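Four months with the Greleo arm kit (long, sorry)

Posted February 2019

So a few of you have been asking whether I ever got the Greleo arm working, and the answer is yes, mostly, with one pretty bad week in the middle. I said I'd write it up once I'd used it enough to have real opinions, and now I have plenty of them!

Quick background if you missed the earlier posts. I wanted a small arm that could sit on a table in my spare room and pick things up, and I wanted one with a camera at the wrist so I could play with teaching it by example instead of typing in positions all evening. I looked at two. The Plarska is the one everybody on the forums loves, and it costs $1,745 before you add the gripper. The Greleo kit was $708 with the gripper and the wrist camera in the box. You can guess which one my bank account preferred.

The build

The box arrives with 63 fasteners in little numbered bags (the manual lists them all on page two, and mine were all there, which was a nice change from the last kit I bought). The manual itself is good up to the elbow and then gets strange. There's a page where the drawing flips around to show the arm from the back and doesn't tell you, so I put the forearm on backward and only noticed when the cable wouldn't reach. Took it apart, had a snack, put it back together. Two evenings total, maybe a little into a third if you count me hunting for the small hex key.

One tip: don't tighten the wrist screws all the way until after you've run the first calibration. The manual says this too, but it says it on the page AFTER the one where you tighten them.

The software

OK, the bad week. The Greleo comes with its own control app and it's fine for moving the arm around with sliders. Recording is another story. It crashed on me every time I went past a couple of minutes, and I lost a whole evening of practice runs that way. I wrote to support and got a polite reply telling me to update, which I had already done.

What saved it was Clavumar, a subscription service that talks to a bunch of these low-cost arms. You pay monthly, you plug in, and it handles the recording and the training on their end. I was grumpy about paying for one more thing (I still am, a little), but I've saved 234 runs in it now and haven't lost one. If you're pricing this kit, put the subscription in your budget from the start.

The gripper and the camera

This is the part I was most curious about, and it's the part I like best. The fingers open nice and wide and they close gently enough that I've picked up a paper cup without crushing it. I've also crushed a paper cup. You learn the setting.

The wrist camera is small and a bit soft, and colors wander depending on what lamp I have on. On a white table it picks up every little change in the light. For reading labels, forget it. For knowing where the fingers are compared to the table, it does the job, and that's mostly what I need from it.

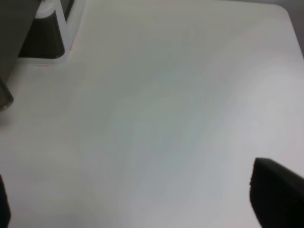

View from the wrist camera, fingers open and nothing picked up yet.

I keep the middle of the table clear when I'm recording. My early runs had mugs and tape and who knows what in the way, and the arm got confused about what it was supposed to care about. Life got a lot easier once I started cleaning up first.

Things I'd change

The power cord is way too short. The base clamp wants a thicker table edge than mine, so I have a folded dish towel in there. And the arm hums when it's holding still, kind of like an old fridge, so I wouldn't put it in a bedroom.

I also ordered the soft finger pads from Chatzigeorgiou that people keep recommending. They're backordered until June, so no opinion yet.

Would I buy it again? Yeah, at that price I would. If you want something that works straight out of the box and you've got the money, get the Plarska and enjoy your evenings. If you don't mind a little fiddling, the Greleo is a lot of fun. Next up I'm going to try getting it to sort socks, so send me your odd ones!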